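How to set up a small jewellery stand on a tray

A T-shaped stand with a tray under it keeps everyday rings, hair ties and bracelets in one spot. Ours is an Ekel, but the steps suit most stands of this type.

What you need
A stand with pegs or hooks
A tray with a raised rim
A soft cloth
Felt dots for the underside

Step 1. Empty the old jewellery box onto a towel and sort it. Put broken clasps and single earrings aside for repair. Anything you haven't worn since December can go back in the box.

Step 2. Wipe the stand and tray with a dry cloth. Don't use spray cleaner on a painted finish, as it can leave it a dull grey.

Step 3. Stick the felt dots under the tray and press each one for 28 seconds. Leave it overnight before you load it.

Step 4. Choose a flat surface away from the bathroom. Steam will tarnish silver. Keep the tray well back from the edge so sleeves don't catch it.

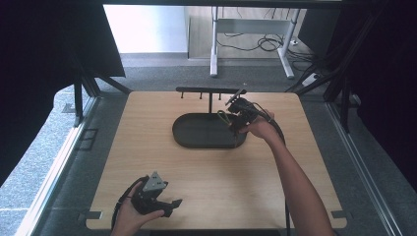 Step 5. Load the pegs from the middle outwards. Heavy pieces go closest to the post, where they won't tip the stand. Keep one loop to a peg at first, and colour helps when you're in a hurry: a yellow-green loop is easy to pick out against a black rack and a dark grey tray. Pegs that point down, like these three, suit light loops only. Watches and thick bangles can lie in the tray.

Step 6. Give the tray a gentle nudge. If anything slides off, move it to the tray or use a stand with upturned hooks.

Wipe the tray out when dust collects along the rim, and replace the felt dots if they start to peel.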